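Apuntes del módulo 3 – Ropa estampada: doblar, guardar y no estropear el dibujo
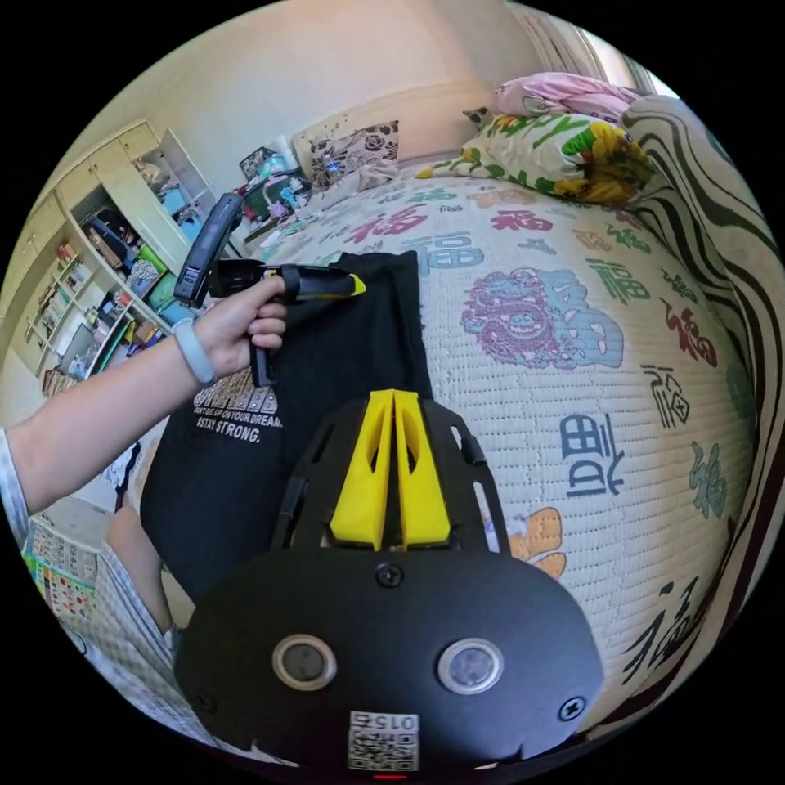 Bueno, retomamos donde lo dejamos en la sesión anterior, con la camiseta ya lavada, seca y vuelta del derecho. Sé que muchos de vosotros venís a este taller de Mokwood pensando que doblar es cosa de cinco minutos, y en parte tenéis razón, pero las prendas con letras o dibujos grandes en el pecho piden un poquito más de cariño que una camiseta lisa, y por eso les dedicamos un módulo entero.

## 3.1 Dónde doblamos

En clase usamos la mesa grande, pero en casa casi todo el mundo dobla encima de la cama, y me parece estupendo. La cama tiene la altura que tiene (quien sufra de la espalda, que se siente en el borde o acerque una silla), pero a cambio ofrece sitio de sobra para ir formando montones. Solo os pido tres cosas:

- Estirad bien la colcha antes de empezar. Con una colcha acolchada o con relieve la tela de la camiseta se agarra un poco, así que conviene alisar con la palma abierta y sin tirar.
- Llevad los cojines y las almohadas hacia la cabecera y dejad libre la parte central.
- Si la colcha tiene muchos colores y dibujos, poned debajo una toalla lisa mientras aprendéis. Una camiseta negra se distingue enseguida, pero una blanca sobre un fondo muy alegre se pierde, y cuesta ver si el borde ha quedado recto.

## 3.2 El doblez con el estampado a la vista

Nuestro objetivo es que, al abrir el cajón, se pueda leer la camiseta. Parece un capricho, ya lo sé, pero quien tiene siete camisetas negras me entenderá perfectamente: o se ve la frase, o hay que desdoblarlas todas hasta dar con la que buscamos.

1. Colocad la camiseta **boca abajo**, con el estampado contra la cama y el cuello hacia la cabecera.
2. Alisad desde el centro hacia los lados. Las costuras laterales tienen que caer rectas.
3. Doblad un lado hacia dentro, más o menos un tercio del ancho, y recoged la manga hacia fuera.
4. Repetid con el otro lado. Nos queda un rectángulo largo.
5. Subid el bajo hasta la mitad y volved a doblar hacia el cuello.
6. Dadle la vuelta entera, de una sola vez, con las dos manos por debajo.

Si la frase es muy ancha, el tercio se queda corto y las primeras y últimas letras se van al pliegue. En ese caso doblad menos por los lados y aceptad un paquete más ancho. Yo prefiero mil veces una pila algo irregular que un estampado marcado justo por la mitad – esa raya, después de unos meses de cajón, ya no hay plancha que la quite.

## 3.3 El calor y las letras

Esta parte la repito en todos los grupos, aunque me ponga pesada. Los estampados de vinilo o de transferencia y el calor directo se llevan mal. El vinilo se ablanda, se pega a lo que toca y luego se levanta por las esquinas.

- Planchad siempre del revés, a temperatura baja y sin vapor sobre el dibujo.
- Si hace falta pasar la plancha por el derecho, interponed un paño fino de algodón o papel de horno.
- Dejad enfriar la prenda extendida antes de doblarla. Si se dobla templada, las letras pueden pegarse unas con otras.
- Cualquier otro aparato que caliente por la punta necesita una superficie firme y resistente al calor. Encima de la cama no se enchufa ni se enciende nada de esto, por favor. La cama es para doblar.

Para comprobar si un estampado está sano, pasad la yema del dedo por el borde de las letras, despacito. Si notáis que raspa o se levanta, apartad la prenda y la miramos juntos en la próxima clase.

## 3.4 Guardar

Las cajas bajas tipo Lill que tenemos en el aula miden 37 cm de largo y van muy bien para camisetas puestas de canto, como si fueran libros. También sirven los separadores Workby, que son algo más blandos, o una caja de zapatos forrada, que es lo que he usado yo toda la vida y ahí siguen. No llenéis la caja hasta arriba: tiene que caber la mano entera por un lado.

Las mantas y las colchas de repuesto van aparte, en la balda alta del armario. Para quien pregunte por las bolsas Bramance, son cómodas para las mantas, pero las camisetas estampadas salen de ellas muy arrugadas y yo no las metería.

## Para practicar en casa

Elegid más de 3 prendas estampadas, de tallas distintas si puede ser, y doblad cada una dos veces: una con el ancho de siempre y otra ajustada al dibujo. Anotad en la ficha cuál os ha resultado más fácil de guardar. Si vivís con niños, dejad que doblen las suyas, que suelen reconocerlas por el dibujo antes que nadie.

Traed a clase una camiseta que os dé guerra (de las de cuello dado de sí, de las de manga larga, la que sea) y una toalla pequeña. Empezaremos por los pijamas.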